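## 3. What ends up on the mat

I'd been putting off writing this part, mostly because it meant going back through the Imthorpe notes, and those were done on a Wednesday with cold hands and a bad biro. But the mat is where the study really lives, so let's get on with it.

We asked each household to let one week's stray things gather on a mat near the door before anyone tidied them away. By stray things I mean whatever has left its proper place and hasn't been given a new one – masks, bags, cartons, the odd basket that used to hold something else. Over the whole study we logged 991 of them, and 332 came from Imthorpe alone (a lot, I know, and I typed up every one!). 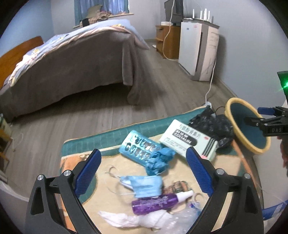

*Words by the author, Estlow Household Studies Group*

**Figure 2.** Stray items on a padded mat: a light blue plastic basket, a carton, a folded face mask, a purple bottle lying on its side, a black plastic bag and a tipped-over round bin with a yellow rim.

I like Figure 2 because it has both of the sorts of thing I keep going on about. The basket and the bin are holders, things meant to have other things put in them, and the mask and the carton are the sort of small stuff that a holder might take. With the bin on its side and the mask out on the mat, you get the muddle I mean by a "loose" layout: holders and small stuff lying near each other, all on one level.

The Noguchi sheet, our sorting form, has 12 boxes for this kind of thing, and I found I only ever used a handful. Bags were the worst. A crumpled black bag could be rubbish, or it could be waiting to become a bin liner, and the sheet wants you to choose. I ended up putting every bag under "undecided" and asking the household later, which slowed us down a good deal but gave much better answers.

Masks were easier to place. People in the Plistura flats told us they'd keep one folded by the door for days, then forget which one it was and get out another. I do the same with gloves, so I wasn't going to argue. We coded masks as "kept" unless someone told us otherwise, and the cartons went by whether the household still wanted what was inside. Section 4 goes through the tidying itself, starting with the bins.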